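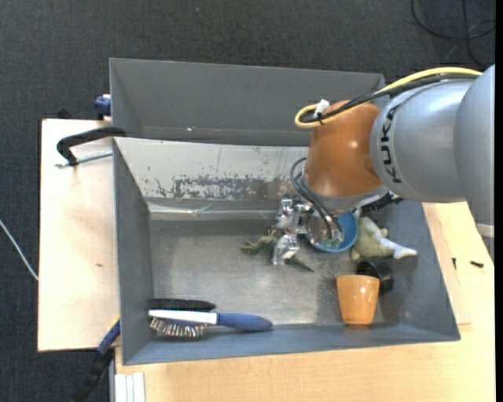 12 de septiembre de 2025. Sigo sin creerme la puntuación de agarre de Jollora. La versión nueva del planificador devuelve valores altísimos para casi cualquier cosa que tenga un borde curvo, y luego el verificador de colisiones tira la mitad de las propuestas sin decir por qué. Con la caja como está ahora se entiende bien el problema: el vaso naranja queda muy cerca de la pared de nuestro lado, tapa en parte al negro, y Jollora lo propone como primer candidato con un dedo entrando por el lado de la pared. La geometría de la pinza no da para eso. La puntuación no lo sabe, porque se calcula sobre la nube recortada y la pared ya no está en ella.

Esto último lo he comprobado en el código, no es sospecha. El recorte se hace antes de puntuar y el modelo de la caja se vuelve a meter después, en la comprobación de trayectoria. Dos módulos, dos mundos. Cualquier agarre junto a pared sale con nota inflada y muere más tarde. Cuando muere, el ejecutivo pide el siguiente, que suele ser el mismo girado unos grados. Y vuelta.

Registro de junio

He repasado las 3236 propuestas guardadas en junio con la versión anterior, reproducidas fuera de línea con la nueva. El resumen que se mandó por correo decía que la nueva "rechaza menos". Rechaza menos en la etapa de puntuación. En la de trayectoria rechaza más, y el total sale parecido. No sé qué mejora es esa. Si alguien quiere defender el cambio, que enseñe la cifra de extremo a extremo con el mismo criterio de éxito, que además se modificó entre medias (antes: objeto fuera de la caja; ahora: dedos cerrados con fuerza por encima de umbral). Con el segundo criterio, pellizcar el borde de la propia caja cuenta como éxito. Lo he buscado en el registro y hay casos.

Lo que sí va mejor, y lo apunto para ser justo: el tiempo de inferencia. 38 ms por escena en el equipo del banco, sin contar el filtrado de la nube. Bien. Pero no era ahí donde perdíamos el tiempo. El planificador de movimiento sigue agotando los 800 ms de límite cuando la meta está pegada a una esquina, y eso se come todo lo que se gane delante.

Margen contra las paredes

En la configuración actual el margen de colisión con la caja es de 17 mm, heredado del montaje de Mirwood. Nadie recuerda de dónde salió y en el repositorio el commit dice "ajustes". Con ese margen los objetos del borde son inalcanzables por definición, así que medir la tasa de vaciado con él puesto es perder la mañana. Bajarlo sin más tampoco me gusta: el margen está tapando el error de calibración, y hasta que no se sepa cuánto vale ese error no quiero que la placa redonda de la pinza pase rozando nada.

Pendiente de mirar: si el margen se aplica también a la placa o sólo a los dedos. El fichero de Brerkusness define la pinza como tres cuerpos, pero el grupo de colisión lista dos. Me temo que la placa va sin margen y los dedos con margen de sobra, justo al revés de lo que convendría. Al bajar sobre algo como el cuenco azul la placa es lo que queda encima, y el modelo tiene que saber dónde termina.

Y las mangueras. El modelo no las incluye, ni las de la muñeca ni el cable amarillo que va haciendo el arco por encima del eslabón. En simulación el brazo es un tubo limpio. Propuse hace tiempo una cápsula gorda alrededor de la muñeca y la respuesta fue que recortaba demasiado espacio libre. Claro que lo recorta, porque en el robot de verdad ese espacio está ocupado. Un planificador que encuentra más soluciones a base de ignorar los cables me interesa poco.

Percepción

Pasada rápida con el segmentador de Dantas sobre esta misma disposición. Notas sin ordenar:

- Cuenco y placa de la pinza: los funde en una sola máscara si la pinza está dentro del campo. Hay que quitar el robot de la nube con la cinemática antes de segmentar. Está escrito en la documentación que ya se hace. En nuestra rama no se hace, la llamada está comentada.

- Los dos vasos: dos máscaras en unas pasadas y una en otras, con la misma escena y la misma semilla. Que no sea determinista me preocupa más que el fallo en sí. Sospecho del submuestreo de la nube, que coge puntos al azar con otro generador que no respeta la semilla. Sin confirmar.

- Los cepillos: están uno contra otro y los da como un solo objeto. Comprensible, pero el agarre que sale va al centro de la máscara fundida, es decir, a las cerdas. El mango azul sería la opción evidente para cualquiera y aparece muy abajo en la lista.

- El dinosaurio verde: máscara razonable, con la cola suelta como objeto aparte alguna vez, por la oclusión del dedo. Otra vez lo mismo, no estamos quitando el robot.

- El peluche verde claro: la máscara sale bien, la fuerza estimada sale absurda. El modelo de contacto supone rígido todo lo que toca. En un peluche la apertura prevista y la real no se van a parecer, y el criterio de "dedos cerrados con fuerza" vuelve a decir tonterías.

- Fondo metálico: la profundidad tiene parches sin dato en los reflejos. El relleno de huecos los interpola y a veces levanta el fondo lo bastante como para inventarse un objeto plano. Prefiero huecos a datos inventados. He desactivado el relleno en mi configuración local, no en la compartida, que quede dicho.

Sobre la pared trasera: la zona de pintura raspada cambia de textura respecto al resto y el ajuste de plano que usamos para localizar la caja pondera por intensidad (no me pregunten). Probé a ponderar todo por igual y la pose estimada de la caja se estabiliza entre pasadas. Puede ser casualidad. Hay que repetirlo con la caja girada antes de contarlo como mejora, y con la misma iluminación, que esta tarde ha ido cambiando.

Calibración

La última calibración mano-ojo es de junio y desde entonces se ha desmontado la pinza al menos una vez. El residuo que imprime el script es estupendo, pero lo calcula sobre las mismas poses con las que ajusta. Eso mide lo bien que el script se da la razón. He separado unas cuantas poses para validar y el residuo sube bastante. No pongo la cifra porque las poses separadas estaban todas en el mismo lado del volumen de trabajo y no valdría nada.

También hay que decidir si la caja se considera fija. Está sujeta con mordazas sobre el tablero y el programa la trata como constante, pose leída de un fichero. A mí me parece una suposición cómoda. La estimación en línea ya existe y es barata, lo único que falta es usarla para comparar y avisar si se separa del fichero más de lo tolerable. No hace falta que corrija nada, con que avise me conformo.

Pruebas de hoy

Lanzado el lazo completo en seco: percepción y planificación con los datos vivos, ejecución desactivada. Casi todo lo que falla, falla en las mismas dos transiciones del árbol: de "agarre elegido" a "aproximación", y de "sin solución" a "siguiente candidato". La segunda tiene un error claro. Cuando se descarta un candidato por colisión, la lista se regenera en lugar de avanzar, y como la puntuación es la que es, el descartado vuelve a salir primero. Lo he arreglado guardando los descartados hasta que cambie la nube. Son pocas líneas. Está en mi rama, sin pruebas unitarias todavía, así que no lo mezcléis.

Con ese arreglo el candidato del vaso naranja se descarta una vez y pasa al siguiente, que apunta al mango del cepillo. Trayectoria encontrada dentro del límite. Me gustaría escribir que con esto se acabó el bucle infinito, pero sólo he mirado esta disposición y el cambio depende de un umbral de "la nube ha cambiado" que he puesto a ojo. Con ruido de profundidad suficiente, el umbral salta solo y volvemos al principio.

La métrica de diversidad que viene con Jollora la dejo sin usar. Da valores altos cuando las propuestas están repartidas en orientación, aunque caigan todas sobre el mismo objeto. Para vaciar una caja quiero reparto entre objetos. Se puede calcular en tres líneas con las máscaras, si las máscaras son estables, lo cual nos devuelve a lo de Dantas.

Otra cosa pequeña que me ha hecho perder un rato: el visor dibuja los agarres en el sistema de la cámara y el registro los guarda en el de la base. Los dos ficheros llaman "pose" al campo. He cambiado el nombre en el registro y he roto el script de gráficas, que leía el campo antiguo. Ya está adaptado, pero si alguien tiene una copia local va a ver las gráficas vacías.

Por hacer, sin orden de importancia:

- Descomentar el filtrado del robot y medir lo que cuesta. Si pasa del tiempo de inferencia, la cifra de la nueva versión hay que darla con él incluido.
- Pasar la pared a la puntuación. Lo mínimo: penalizar candidatos cuyo volumen de dedo corte el modelo de la caja.
- Añadir la placa al grupo de colisión de Brerkusness y ver cuántas propuestas de junio sobreviven.
- Cápsula de la muñeca, aunque sea más fina de lo que yo querría.
- Buscar el generador aleatorio del submuestreo.
- Recalibrar con poses repartidas y validación aparte. Hasta entonces no se toca el margen.
- Volver al criterio de éxito antiguo, o tener los dos y decir siempre cuál se usa.

No activo la ejecución con esta versión mientras la placa siga fuera del grupo de colisión. Si alguien la quiere probar antes, a velocidad reducida y con mi rama no, con la suya - la mía tiene el relleno de huecos desactivado y los resultados no serían comparables con los de junio. Dejo el registro en seco en la carpeta compartida, con la configuración al lado.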